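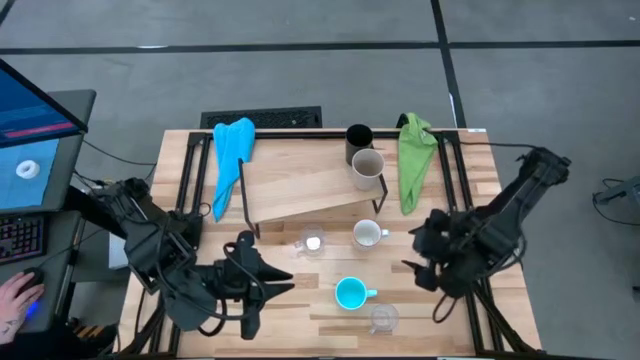

Four mugs and two clear glasses.

I left my gran's coat on the 335 to Wituvell, and I'd only had it a fortnight. It was a great heavy thing with a torn lining and it smelled of cough sweets, and I'd told my sister (twice!) that I would look after it better than she would.

So I rang Brusex, who run the buses, and a man with a cold asked me to describe it. Brown, I said. He said they had a lot of brown. I said it had a letter in the pocket, and he perked up a bit and asked what the letter said, and I had to tell him I hadn't read it. I'd been saving it. He told me to come down before five.

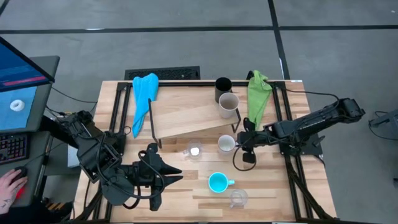
The letter was what I fretted about all the way there. Gran had written my name on the envelope and stuck it down with so much tape that you'd have needed a bread knife to get in. I'd decided it was either money or a telling-off. She was quite capable of both — she once gave me a tenner and a list of my faults in the same birthday card. She had rules for everything, my gran. A blue towel was for hands and a green towel was for dishes, and if you saw one of each hung over the back of something, you'd better know which was which before you touched them. I used the wrong one once when I was seven and she brought it up at my graduation.
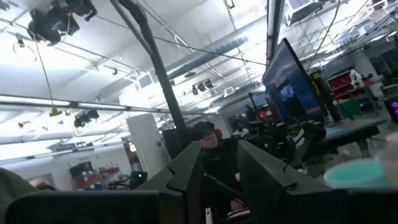 Pipes and cables along a white ceiling.

The lost property office was up two flights of stairs, and my coat was on a hook with ticket 664 pinned to the collar. I signed for it, sat down on the top step and picked at the tape with my door key until it gave.

No money. It was her recipe for ginger cake, the one she'd sworn to my sister didn't exist, and underneath she'd written: Don't you dare show her.

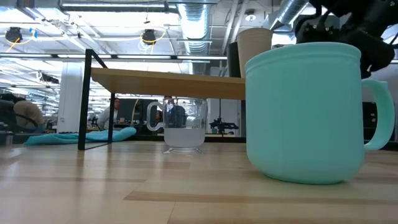
A green mug, with a glass one further back.

I rang my sister from the bus stop and told her I'd got the coat back. Then I asked if she fancied coming round for tea and cake.

"What sort of cake?" she said.

"Shop," I said, and got on the bus.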